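Home | Scores | Columns | Teams | Contact

Print this story | E-mail this story

Menzies should stop rotating its goalkeepers

By Barry Pearce

Menzies opened the season with two good goalkeepers and a plan to use both. The coaches called it a competition. It has gone on well past the point where a competition should have a winner, and the team in front of them is paying for it.

Kalkidan Shiferaw should have the job. She is the better shot stopper, and she is much better with the ball at her feet, which matters for a team that likes to build from the back. In the 3-2 loss to Akero on Monday she was on the bench. Both of the late goals came from crosses that a settled keeper and a settled back line deal with in their sleep. The center backs waited for a call, the call came late, and the ball was in the net.

I don't blame the keeper who played. Defenders learn one voice and one starting position. Change those every other match and you get hesitation.

The argument for rotation is that it keeps both players sharp through July, when the games pile up. Peltik tried the same thing last year and dropped it after losing to Loletti at home. They picked one keeper, lived with a couple of mistakes, and gave up far fewer goals the rest of the way.

There were 1,818 people in the stands on Monday, and plenty of them were yelling for Shiferaw by the second half. Fans are wrong about lineups all the time. They are right about this one. Start her on the road, start her again at home, and leave her there until she plays her way out of the job.
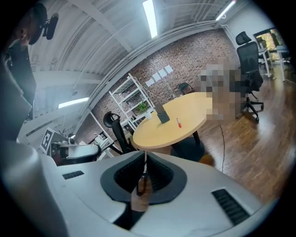 The backup can have the cup matches.

Print this story | E-mail this story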